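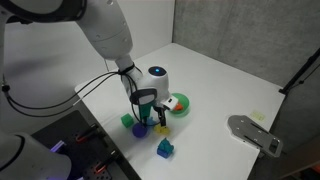 Nadine thinks the starter is fine and the flour is the problem, and she told me so before I had my coat off this morning. Her view is that the new sack of Tedstead wholemeal drinks far more than the old one did, so the same recipe gives a dough that feels like modeling clay, and that I should stop fussing over the jar and start fussing over the water. I had been all set to throw the starter out and beg a spoonful from Jihad, so I suppose I owe her a bun.

Workshop notebook, September, second bake of the month. Oven on at 6:15.

Went back through the last few pages to see what I had written down, and I'm sorry to say it wasn't much. The good loaves from the Skeledcombe open day have the flour and the salt but no water weight at all, only "until it feels right," in my own handwriting. Please, everyone, write the water down! It felt right to me at the time and I couldn't tell you now what I meant by it.

So we made two doughs side by side. Both had 800 g of flour from the new sack, the usual salt, and starter from the same jar, fed last night before I locked up. The first got the water we have been using. The second got 629 g, an odd number that came about when I tipped the jug a bit too hard and decided to leave it alone and write down what the scale said. Nadine mixed the first and I mixed the second, then we swapped halfway so neither of us could blame the other's hands.

After half an hour under a towel the first was tight and tore when I pulled it. The second was sloppy and I was sure we had lost it, but by the third fold it had come together nicely and had that soft wobble when you nudge the bowl. Jihad came by for the scraper and poked both of them without being asked. He liked the wet one.

Shaping was another matter. I floured the bench too lightly, the wet dough grabbed hold, and I lost a good strip of skin off the top getting it into the basket. Rice flour next time – the bag is on the shelf behind the Drinex tub, which is where it always ends up.

Baked both in the deck oven, lids on for the first part and off for the rest. The dry one came out pale and squat with a split along one side. The wet one spread more than I wanted, but it opened along the cut and the crumb is the best we've had from this sack, a little gummy near the base (I cut it nearly 2 hours too early, because it was lunchtime and there was butter).

The small test loaf, 400 g of dough kept back from the wet batch, went into a tin and needed no coaxing at all. If we want something dependable for the Berisha order I'd do the whole lot in tins and save the baskets for ourselves.

Still to do: try a touch less water than today, with a longer rest before the salt goes in. Nadine wants to sift out some of the bran and soak it separately, and she is welcome to, as long as she washes the sieve. The timer on the left-hand deck is running slow again, so go by the wall clock.

Starter fed at 4:30 and put on the low shelf. Half of the wet loaf is in the bread bin for whoever is in early, heel already spoken for by Jihad.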